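Warum ich meinen Schreibtisch jetzt jeden Abend abräume

5.12.21

Eigentlich wollte ich heute über etwas ganz anderes schreiben, nämlich über die Zugfahrt nach Gristholm und das wirklich schlimme Käsebrötchen, das ich unterwegs gegessen habe. Aber dann saß ich vorhin an meinem Schreibtisch, habe mich umgeschaut und dachte: Das erzähle ich jetzt mal zuerst. Ich räume nämlich seit Februar jeden Abend meinen Tisch komplett leer. Komplett! Wer mich länger kennt, wird das für einen Scherz halten.

Früher sah es bei mir so aus: links der Stapel mit Briefen, die ich »gleich« beantworten wollte, rechts der Stapel mit Briefen, die sich inzwischen von selbst erledigt hatten, und dazwischen eine Fläche, auf die mit etwas gutem Willen eine Tasse passte. Den Laptop hatte ich auf den Knien. Dazu kamen ein kaputter Locher, drei Brillenputztücher und eine Muschel aus einem Urlaub, an den ich mich kaum erinnere.

Angefangen hat alles mit einem Wasserschaden. Nichts Dramatisches, nur ein umgekipptes Glas, aber das Wasser lief so schön gleichmäßig unter alle Stapel, dass ich in einem Rutsch alles vom Tisch nehmen musste. Zwei Stunden lang hingen Kontoauszüge auf dem Wäscheständer. Und als ich die Platte abgewischt hatte, stand ich davor und fand sie auf einmal richtig schön. Sie ist weiß, das hatte ich völlig vergessen.

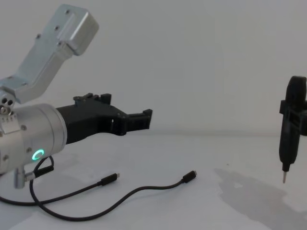 Weißer Tisch, viel Licht — so mag ich das inzwischen.

Natürlich hielt das genau einen Tag. Am nächsten Abend lag schon wieder die Post da, am übernächsten die Bohrmaschine (fragt nicht, es ging um ein Regal). Da habe ich mir eine Regel gegeben, an die ich mich bis heute ziemlich brav halte: Bevor ich das Licht ausmache, muss alles runter. Es muss nicht sortiert sein und auch nicht erledigt, bloß runter von der Platte.

Dafür gibt es bei mir jetzt die Kiste. Die Kiste ist ein alter Karton mit Deckel, in dem mal Winterstiefel waren, und sie steht im Regal auf Kniehöhe. Da kommt abends alles rein, was noch offen ist. Am Morgen hole ich sie raus und nehme mir eine Sache. Wenn die fertig ist, die nächste. Klingt albern, ist aber für meinen Kopf eine Riesenerleichterung, weil ich nicht mehr beim Kaffee schon von elf Dingen gleichzeitig angeschaut werde.

Einmal im Monat wird die Kiste ausgekippt. Beim ersten Mal habe ich dabei einen Gutschein von Clumuvero gefunden, dem Schreibwarenladen, der bei uns in der Straße war und längst zugemacht hat. Neunzig Euro wären zu schön gewesen, es waren fünf. Geärgert habe ich mich trotzdem.

Was weg durfte und was nicht

Das Ausmisten selbst hat viel länger gedauert als gedacht. Ich habe an einem verregneten Wochenende angefangen und mir vorgenommen, jedes Blatt einmal in die Hand zu nehmen. Nach einer halben Stunde saß ich auf dem Boden und las Gebrauchsanweisungen von Geräten, die ich gar nicht mehr besitze. Am Ende waren es 114 Zettel, die in die Papiertonne gewandert sind, ich habe wirklich mitgezählt, weil ich es meiner Schwester beweisen wollte. Sie hat nur gefragt, warum ich so viele Zettel hatte.

Schwer gefallen ist mir der Kram mit Geschichte. Da war zum Beispiel der Nachdruck einer Landkarte von 1814, den ich auf einem Flohmarkt in Stonirar gekauft habe, aufgerollt und seither nie wieder aufgemacht. Der lag jahrelang quer hinter dem Monitor und ist regelmäßig runtergerollt. Jetzt hängt er gerahmt im Flur und ich bleibe fast jeden Tag davor stehen. Die Ortsnamen sind zum Teil so komisch geschrieben, dass ich zwei Dörfer bis heute nicht zuordnen kann. Wenn sich jemand mit so was auskennt, gerne melden!

Die Stifte waren auch so ein Thema. Ich hatte zwei Becher voll und schreibe mit genau einem. Also habe ich alle ausprobiert, Kringel für Kringel, und die eingetrockneten aussortiert. Übrig blieb ein Becher, der wohnt jetzt in der Schublade. Und die Muschel? Die liegt im Bad auf der Fensterbank und macht sich da ganz hervorragend.
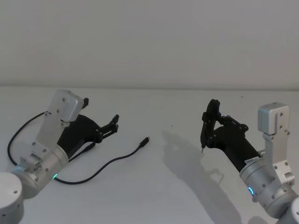 Die Sache mit der Lampe

Ein leerer Tisch hat einen Nachteil, mit dem ich nicht gerechnet hatte: Man sieht plötzlich, wie schlecht das Licht ist. Meine alte Schreibtischlampe hat einen gelben Fleck in die Mitte gemalt und den Rest im Dunkeln gelassen. Zwischen den Stapeln ist mir das nie aufgefallen.

Ich habe also gesucht, gelesen, verglichen und mich schließlich für eine Klemmlampe von Kpodo entschieden. Der Arm ist lang genug, der Schalter sitzt vorne, und sie brummt nicht (die alte hat gebrummt, was ich erst gemerkt habe, als sie weg war). Was ich weniger mag: Die Klemme ist ziemlich klobig und hat beim ersten Festschrauben eine Delle in die Unterseite der Platte gedrückt. Jetzt habe ich ein Stück Filz dazwischen. Bezahlt habe ich sie selbst, das hier ist also keine Werbung.

Den Tisch habe ich bei der Gelegenheit auch gleich umgestellt — er steht jetzt mit der langen Seite am Fenster. Dafür musste das Bücherregal wandern, und für das Bücherregal der Sessel, und der Sessel steht seitdem so halb in der Tür. Da muss ich noch mal ran.

Und, bringt es was?

Ich bin kein neuer Mensch geworden. Die Küche sieht aus wie immer, und über den Keller reden wir lieber ein andermal. Aber ich fange morgens schneller an, und ich suche viel weniger. Die Steuerunterlagen hatte ich dieses Jahr in einer Viertelstunde beisammen, im Jahr davor habe ich dafür ein ganzes Wochenende und sehr viel Schokolade gebraucht.

Abends dauert das Abräumen fünf Minuten, manchmal zehn, wenn ich gebastelt habe. Dann noch einmal mit dem feuchten Lappen drüber, Stuhl ranschieben, Licht aus. An zwei, drei Abenden im Monat klappt es nicht, dann eben nicht. Am nächsten Morgen ärgere ich mich kurz und räume vor dem Kaffee auf.

Auf den alten Beitrag über meine Ablageordner kamen damals fast 2000 Aufrufe, was mich bis heute verblüfft, und viele von euch haben eigene Tricks dagelassen. Schreibt also gern wieder in die Kommentare, wie ihr das macht, vor allem mit Kabeln! Die liegen bei mir nämlich immer noch als dickes Knäuel unter dem Tisch, und jedes Mal beim Staubsaugen ziehe ich den Stecker vom Router raus.

Das Käsebrötchen gibt es dann beim nächsten Mal.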